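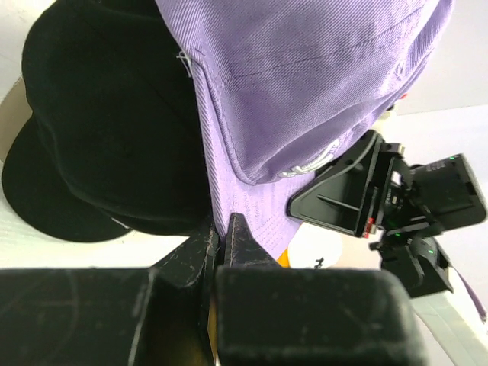 Gripper week, part two

So we've moved on to hats! Last issue I promised you all a proper comparison of the two fingertip sets, the pointed ones and the wide flat pads from Flosel, and Attila Kun said that if I tested on foam cubes one more time he'd hide them. Baseball caps, then. They're much meaner than cubes.

The pointed tips are my favorite for brims. A brim is stiff and thin, you come at the edge, close, and you've got it. With the lavender cap I like to go for the low point of the brim and leave the crown alone. Black caps are a different story, at least for me, because on the wrist camera a black crown next to black fingers turns into one big dark blob and I lose track of where my tips are. Tyra Ljungberg drives the same arms and swears she has no trouble with it (she also turns the exposure way up, which I find hard on the eyes).

I did 200 grasps with the pointed set and almost as many with the pads. The pads dropped 14 more caps than the points did, mostly when I grabbed too high and the fabric just folded away from me. They do leave fewer dents in the crown, so I'm not giving up on them.

Next up is closing force. Kerstin Midtbø has a new controller setting she wants tried on both arms before September, and if you have an old cap to spare, drop it on my desk. Any color but black, please!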